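**Wanted: people who like sorting, stacking and putting small things where they belong (Dronbridge, part-time, starting February)**

Hi! I'm Marianna Tokarz, and I run the play-testing side of Plosley, a small outfit in Dronbridge that works out activity sets for preschools and for adults getting their hand skills back after an injury. There are only a handful of us, we share one long workroom above a bike shop, and we've reached the point where our own hands and our own opinions aren't enough. I've sorted so many plastic shapes this year that I do it in my sleep. We need fresh people.

So I'm looking for two kinds of folks. One is a part-time activity assistant (a real paid job, with a contract and a key to the door). The other is a bunch of participants who come in for a single session, do a few tabletop tasks, tell us what was annoying and go home with some money. You can apply for either one, or for both if you can't make up your mind.

**What the work is about**

The set we're testing right now is called Lobo. It's a shape and color set, the kind of thing you've seen in every kindergarten, and we're trying to write activity cards for it that don't bore a four-year-old or insult a sixty-year-old. That's harder than it sounds! A card might say "put all the greens together," and then you find out that half the people line them up, and the other half make a heap and look at you as if to say, well, they're together. Both are fine. But the card has to work for both, and right now plenty of our cards don't.

There's a second set, Preto, which is all about packing things back into their tray. It's still in drafts and I change my mind about it every week. My colleague Anisa Purba is in charge of that one and she's much more organized than I am, so if you like a tidy plan you'll get along great with her.

A session goes like this. You get a surface, you get some blocks, you get a card. You do what the card says the way you think it should be done. Then we talk about it for a few minutes, I scribble, and we go on to the next card. Most people get through a dozen or so before the coffee break. We've got 101 cards in the Lobo draft and I would love to get that down to 70 good ones by the end of spring.

I'm fussy about surfaces, I'll admit. Blocks behave differently on a tablecloth, on a tray and on bare wood, and for the bright colors I like a pale background with plenty of open space to move things into. A start layout for us is just small shapes in red, green, yellow and blue scattered on a big light board, and your first card is usually some version of "make this make sense." 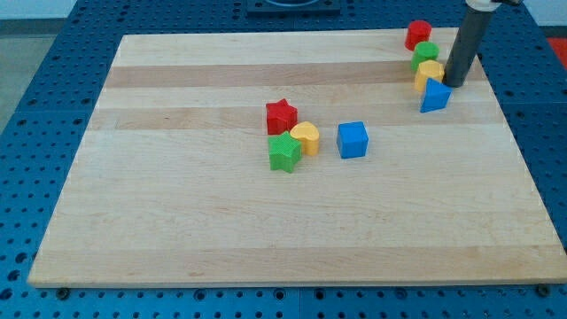
## The assistant job

This one is 12 hours a week, split over three mornings, and Friday has to be one of them since that's when most of our participants can come. Mornings start at 9:00, and I make the coffee.

What you'd be doing:

- Setting out the blocks before each session, following the layout sheet (or your own sense of "scattered," when the sheet says scattered)
- Reading the card out loud, then keeping quiet while the person works — this is the tough part, believe me
- Writing down what people did and what they said, in plain words
- Wiping down the blocks and boards, and checking that every set goes back on the shelf complete
- Helping Anisa try out packing orders for Preto, which mostly means putting things in a tray, taking them out again and arguing nicely
- Rewriting cards with me when one falls flat

You don't need a degree or any special background. I'd be really happy to hear from someone who has worked in a daycare, a toy library, an occupational therapy clinic or a busy kitchen (kitchen people are amazing at putting things back). But if you've just raised some kids or you were always the one who did the jigsaw edges at Christmas, write to me anyway.

What I do care about: you're on time, your handwriting can be read by somebody else, and you can watch a person do something slowly without reaching in to help. You'll also be on your feet a fair bit, and there's one flight of stairs with no elevator. I'm sorry about the stairs. We're looking for a ground floor place but haven't found one we can afford.

The pay is $300 a week before tax. Parking is free behind the building, and the bus stops across the street. The contract runs through June to begin with, and I'd like to keep you on after that if the Preto money comes through.

## The participant sessions

If a job is more than you want, come for one session! It takes two hours with a break in the middle, and you get $70 for it, paid the same day. We have 200 places to fill between February and early summer, so there's a good chance we can find a time that suits you.

We're looking for:

- Adults of any age, and I'd especially love more people over 60
- Left-handers (we never get enough of you)
- People who are color blind, because some of our cards lean on color way too much and I want to know which ones
- Anyone who's had a hand or wrist injury and is okay with light tabletop tasks

You can't do it wrong. If you pick up a yellow block, look at the card and put the block down again, that's useful to me. If you think a card is dumb, say so. One gentleman told me a card of mine read like a parking ticket and he was right, so I threw it out.

Bring your reading glasses if you use them. Long sleeves are a bit of a nuisance since they drag the small pieces along, so something you can push up to the elbow is best. There's tea, coffee and usually some kind of cake.

## How to get in touch

For the assistant job, send me a short letter at the Plosley office in Dronbridge or drop it through the door downstairs (it's the blue letterbox, the other one belongs to the bike shop). One page is plenty. Tell me what you've been up to and which mornings you could do besides Friday. I'd also like you to add one idea for a card: any small task with colored shapes that somebody could finish in under two minutes. It doesn't have to be clever.

I'll invite people in for a trial morning, which is paid at the normal rate, and you'll meet Anisa and sit through a real session. I answer every letter, though it can take me a week.

For the participant sessions, just leave your name, a phone number and the times you're usually free, and write "Lobo" on the envelope so it lands in the right pile. Anisa does the scheduling and she'll call you back, mostly in the afternoons after 2:00.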